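Category: Freshwater Fishing > Class Notes
Reading time: 6 min

READING A SMALL RIVER
Session 2 handout, evening course in bank fishing
Instructor: Jiahui Ren

Last session we tied knots until our fingers hurt, and you all did great. Tonight there is no line and no hook. Tonight is about standing on the bank with your hands in your pockets and working out where a fish would want to be. It's my favorite class of the whole course, and I hope by the end you'll be itching to get out there and stare at some water!

What a fish needs

Start with the fish. A river fish needs food, oxygen and somewhere to hide, and it wants all of that for the least possible effort. Current carries food, but holding in current costs energy, so fish look for the places where fast water and slow water meet. They sit in the slow part, inches from the fast part, and let the groceries come to them. We call that line between the two speeds a seam. If you learn one word tonight, learn that one.

Seams are easy to spot once you've seen a few. Look for a line of bubbles or bits of leaf drifting along the surface. Where the bubbles go, the food goes (the old-timers say "foam is home," and they're right more often than I'd like to admit). Cast above the line and let your bait ride down it at the same speed as the foam. If your float is racing the bubbles, or dragging behind them, something is wrong with your drift.

Riffle, run, pool, tail

Most small rivers repeat the same pattern over and over. Write these down, we'll use them for the rest of the course.

Riffle. Shallow, bumpy, noisy. Rocks on the bottom break up the flow and stir air into it. Lots of insect life. In warm weather fish will push right up into water you'd swear was too thin to cover their backs.

Run. Deeper and smoother than the riffle, still moving at a good clip. This is the bread and butter. If I only had 30 minutes to fish, I'd spend all of them on a run.

Pool. Slow and deep. Everybody heads straight for the pool, and there may well be big fish in it, but they have all day to look at your bait. Try the head of the pool first, where the run pours in and drops off.

Tail. The back end of the pool, where the bottom rises and the water gathers speed again. Great at dusk. Very easy to spook, so come at it low and from downstream.

On the board I drew the stretch below Bogdan Bridge, with a riffle at the top, a long bend, and the undercut bank on the outside of the bend. Copy it if you haven't. The outside of a bend is where the current digs, so it's deeper there, and the inside is where gravel and sand get dropped. Knowing just that much will save you hours of casting at ankle-deep water.

Dressing for it

You can't watch a river properly if you're shivering, so a quick word on clothes. Layers, layers, layers. A thin base that dries fast, a warm middle, and a shell that stops the wind. A sweater makes a perfectly good middle layer, and you don't need to buy a special fishing one. Pick dull colors, browns and greens and grays, and leave the bright stuff for the hike back. Bring a hat with a brim, too, which helps with glare even when it's overcast. 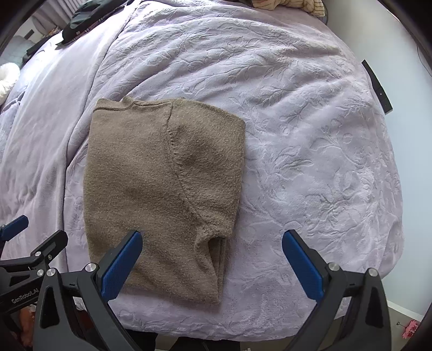 Brown knits, good bank colors.

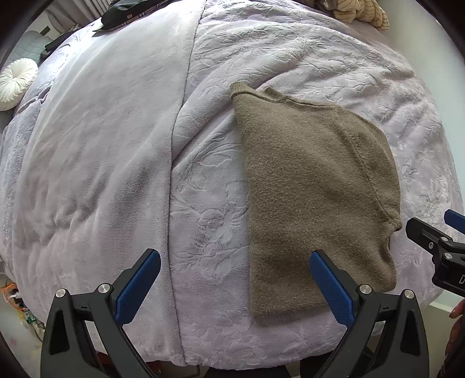
Polarized glasses go on the list as well. They cut the shine off the surface and suddenly there's a whole river down there: rocks, weed, drop-offs, and if you're lucky a dark shape sliding sideways. Any cheap pair will get you started. Wear them for casting practice too, as they keep hooks out of your eyes.

Approach

Fish in a small river feel you before they see you. Heavy boots on an undercut bank send a thump straight into the water. Walk softly, stop often, and keep back from the edge until you've had a look. Fish mostly face upstream, into the current, so coming up from behind them gives you a real edge. Watch where your shadow falls. In the late afternoon it can reach clean across the river, and once it sweeps over a tail the fish there are gone for a good while.

Don't start with your best spot, either! Fish the near water first. I can't tell you how many times I've waded out to reach some lovely seam on the far side and sent a fish bolting from under my own feet. I still do it. You will too.

Structure

Anything that breaks the current is worth a cast. Boulders, bridge footings, sunken logs, a clump of weed. Most people fish behind the boulder, and that's fine, there's a nice soft pocket there. But there's a cushion of slack water in front of the boulder as well, where the current piles up and splits, and fish love it. Try the front, then both sides, then the back, in that order, so you aren't dragging line over fish you haven't shown the bait to yet.

Overhanging trees give shade and drop bugs. They also collect floats. Look up before you cast.

When the water changes

After rain the river comes up and colors. Fish move out of the main push and tuck in close to the bank, sometimes right against the grass. Shorten up, use a bigger bait, and fish the slack edges. As it drops and clears you can have some of the best fishing of the year. In January, with cold clear water, it's the opposite job. Fish slow down, group up in the deeper, gentler runs, and won't move far for a meal. Put the bait on their nose and be patient with it.

High water is also where people get hurt. If you can't see the bottom, don't wade. If the level is rising while you're fishing, pack up and go home. Please take that one seriously.

Homework (the fun kind)

1. Visit any moving water near you. A ditch with a current will do. Leave the rod in the car.

2. Sit for 10 minutes before you write anything.

3. Sketch the stretch from above. Mark the riffle, run, pool and tail if they're all there, and draw every seam you can find with a dotted line.

4. Put an X at 6 places you would cast, and number them in the order you'd fish them. Think about your feet and your shadow.

5. Toss in a small stick upstream and follow it. Does it go where you drew the current going? Mine often doesn't, and I learn something each time.

Bring the sketch to the next session. Messy is fine, muddy is better. We'll pin them up and argue about them, and then we'll move on to floats and how to weight them for each kind of water.

If you missed the knot class, catch me at the break and I'll run you through the clinch and the loop. You'll need both next time.

Questions about the course: leave a note for Jiahui Ren at the front desk
© Sevutov Angling Classes. Handout updated Apr 21, 2020
Back to top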